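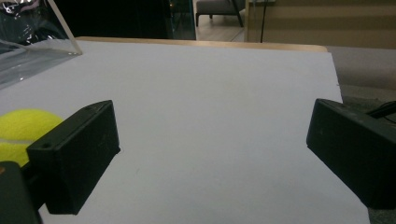
Foam Board and Poster Board Orders: Frequently Asked Questions

What sizes do you cut?
Anything from 2 inches square up to a full sheet. Lunlow board comes to us in full sheets only, and we trim it in the Leseck shop before it ships.

How long does an order take?
Most cut orders leave within two business days. Orders of 1,000 pieces or more take longer, and we will email you a ship date before we charge your card.

Is there a minimum order?
No. You can buy a single sheet. Shipping on one sheet often costs more than the sheet does, so many customers pick up at the counter instead.

What is the difference between Plivine and Lunlow?
Plivine is a foam core with a paper face on both sides. It is light and cuts easily with a hobby knife. Lunlow is solid all the way through — heavier, harder to dent, and better for anything that will be handled a lot.

Can I paint on it?
Yes, with acrylics. Watercolor will warp Plivine unless you coat both faces first. We don't recommend spray paint on cut edges, where the foam can melt.

My board arrived bent. What now?
Write to us within a week and include your order number. Keep the carton until you hear back. We replace damaged sheets or refund them, whichever you prefer.

Can I return cut pieces?
Only if we cut them wrong. Uncut sheets can come back within 30 days in the original wrap.

Do you give school discounts?
Yes. Schools and libraries get the bulk price on any quantity. Send a purchase order or a note on letterhead to the Khasawneh counter.

What happened to item 197?
We stopped carrying it in November. Item 801 is the closest match, but it is slightly thicker, so check that it fits your frames before ordering.

When did prices last change?
January 1, 2025. Quotes we sent before then are still good until the date printed on them.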